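Making the heating money last when oil prices jump

We're on heating oil out here, with no gas main past Surnach, so whenever the price of crude goes up I feel it in my kitchen about a fortnight later. I'm no economist, but I've picked up a few habits.

First, buy in summer if you can possibly manage it. I put a bit by each month in a separate pot and fill up in July, when hardly anyone on our lane is ordering (the drivers are much more cheerful then too!). January is the worst time to ring round.

Second, share a delivery. Fergus Purves across the way started ours, and now three houses order together. The smallest drop our supplier will do is 300 litres, but the price per litre comes down nicely on a bigger order, and last time we saved up to £43 between us.

Third, dip the tank yourself and write it down. My gauge sticks, so I use a marked stick and keep the readings on the back of the calendar. You soon learn what a cold week costs you.

In the kitchen I batch cook, so the oven goes on once and everything goes in together. Lids on pans, always. And I only heat the water for an hour before washing up, at teatime.

Bedrooms get the radiators turned right down and an extra quilt.
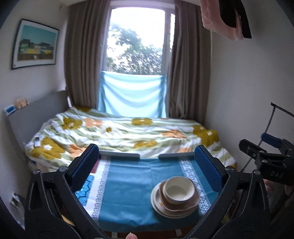
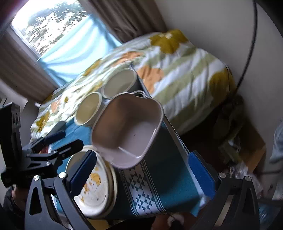
Folasade Oyewole wrote in to say that fixed monthly payments suit her better than a summer fill, as she'd only spend the pot on something else, but she does check every spring that she isn't building up too much credit with the supplier. She also says to get three quotes on the same morning, because prices can change by lunch.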